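Sunday at the Bistlow reuse center, Lusville

I took the 421 bus out with Pak-hei Lui and we were through the gate early, which I recommend, as the tour of the sorting hall fills fast. What a place! Furniture comes in at one end, then bikes, lamps, books and old electronics, and nearly all of it leaves again through the shop. 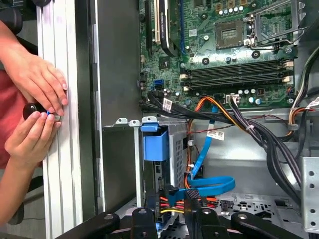
Kyung-hwa Heo told our group that books are the hardest thing to sort, and that encyclopedias still arrive by the carload every August. I could have listened to that for an hour.

The chair workshop was my favorite part. We watched a cane seat being rewoven strand by strand — slow, lovely work — and I got to try 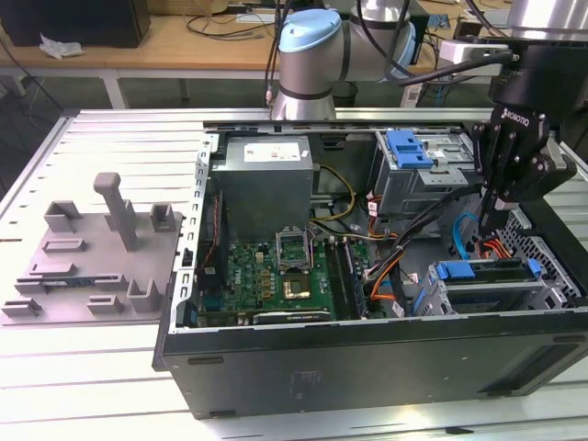
a few rows myself, badly, before handing the stool to Pak-hei, who has much steadier hands. Next came the bike room, with around 60 frames hanging from the ceiling and a smell of chain oil I rather liked.

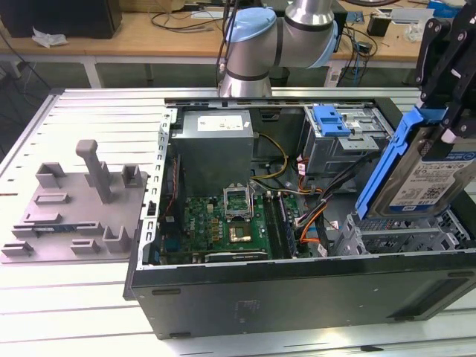 Desktop tower on its side with the side panel off.

Lunch was soup in the yard, then a look around the shop, where I bought 2 enamel pans and a lamp I have no room for.

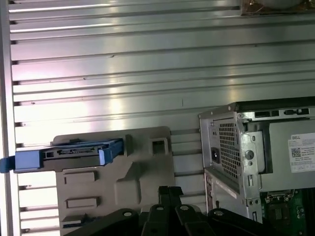

Prices in the shop are kept low and the labels tell you what was fixed, which I loved. I also came home newly fond of the insides of things. That ridged silver metal with a plain plastic drive bracket flat against it is as handsome as any of the old radios on the shelves. The next open day includes upholstery, and I've already put my name down.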